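4. 機材調達計画と予算配分

4.1 計画の前提

本節では、卓上把持作業を対象とする作業セルの調達計画について述べる。対象機材は、多関節アーム、グリッパ、固定カメラ、制御用計算機および付帯部材である。計画の立案にあたっては、先行するClerkelwood計画の支出記録を参照し、購入時の価格に加えて、据付、校正、保守および消耗品に要する費用を同一の表で管理することとした。先行計画では本体価格のみを基準に機種を選定したため、二年目以降の保守費が他の費目を圧迫した。

調達の単位は作業セルとし、初年度に2セルを整備する。各セルは既存の事務机に設置することを原則とし、専用架台の新規購入は見送った。この方針により設置工事費は抑えられるが、机の剛性、天板の高さ、周辺機器との干渉について事前の確認が必要となる。確認項目はAubertが作成した点検票に従い、Eyvindssonが設置候補ごとに記入した。

4.2 対象作業と要求仕様

要求仕様は、作業対象物の形状と作業領域の制約から導いた。対象物には、入手が容易で寸法のばらつきが小さい市販の飲料ボトルを採用した。透明容器は画像による輪郭抽出が難しく、カメラと照明の選定条件を厳しい側に置くうえで都合がよい。また、単価が低いため、変形や破損が生じた場合の交換費用は消耗品費の範囲で処理できる。

作業領域には、モニタおよびキーボードを撤去しない状態を想定した。机上を完全に空ける運用は試験としては容易であるが、導入先の執務環境と条件が異なり、可動範囲の見積りが過小になるおそれがある。
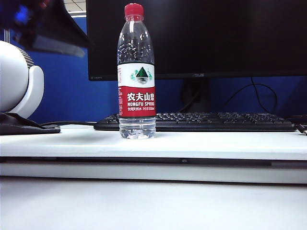
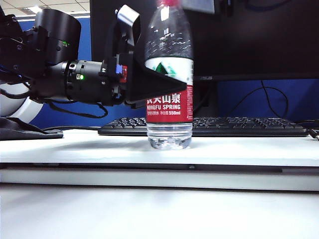

図3 対象作業の机上配置。いずれも透明ボトルの背後にキーボードとモニタを置いた状態。

アームの選定では、可搬質量よりも手首部の寸法と配線の取り回しを優先した。内容量550 mlの飲料ボトルであれば、候補としたいずれの機種でも可搬質量に余裕があり、この項目は機種間の差を生まない。一方、手首部の外径が大きい機種では、接近方向が制限され、背後の機器との間隔を確保するために対象物を手前に寄せる必要がある。この制約は作業計画の自由度に直接影響するため、評価表では重みを高く設定した。

グリッパについては、指部のみを交換できる構造を必須条件とした。薄肉の樹脂容器を把持する場合、指の形状と接触面の材質を作業ごとに調整することが多く、一体型の製品では調整のたびに本体の再購入または改造が発生する。候補のうちFornero社製の二機種がこの条件を満たし、価格、納期および交換部品の供給期間を比較したうえで、下位機種を選定した。上位機種に付属する力覚センサは、初年度の作業範囲では使用頻度が低いと判断し、次年度以降の追加購入とした。

4.3 費用の内訳

予算は、本体、周辺機器、保守および予備の四費目に区分した。1セル当たりの予算総額は1,559万円であり、このうち本体費が60％を占める。本体費にはアーム、制御装置およびグリッパを含み、カメラと計算機は周辺機器費に計上する。ケーブル、固定具、交換用の指部は単価が低いものの発注回数が多く、個別に申請すると事務処理の負担が大きい。そこで、これらは年度当初に一括して発注し、不足分のみを予備費から充当する。

保守費の算定では、機材の使用期間を約5年と仮定した。販売代理店であるZoëga社の提示した年間契約は、定期点検と代替機の貸出しを含む。代替機の貸出しを除外すれば契約額は下がるが、故障時に作業が停止する期間を見込むと、除外による利点は小さい。2セルを同時に運用する場合には、一方の部品を他方に流用する対応も考えられるものの、校正条件の再確認に人手を要するため、計画上の代替手段には含めていない。

なお、対象物として使用するボトルの購入費は消耗品費とし、保守費の下に小項目を設けた。同一銘柄を継続して購入することを条件とし、容器形状やラベルの変更が確認された場合には、旧品の在庫を比較試験用に保管する。

4.4 調達時期と残された課題

発注は二段階に分ける。第一段階ではアームとグリッパを1セル分のみ調達し、Linstead棟の既存机に設置して、可動範囲、天板の振動および配線長を測定する。第二段階の発注は、この測定結果に基づいて仕様書を改訂した後、2月に行う。二段階とすることで一括発注による値引きは適用されなくなるが、仕様の不一致が両セルに及ぶ危険を避けることを優先した。

未確定の項目は、机の補強に要する費用と安全柵の要否である。前者は天板の振動測定を待って算定する。後者については、作業者が同一の机で業務を行う時間帯を限定できるかどうかに依存し、現時点では簡易な区画表示のみを予算に計上している。安全柵を設置する場合は、執務机の配置換えを伴うため、周辺機器費では賄えず、予備費からの振替えが必要となる。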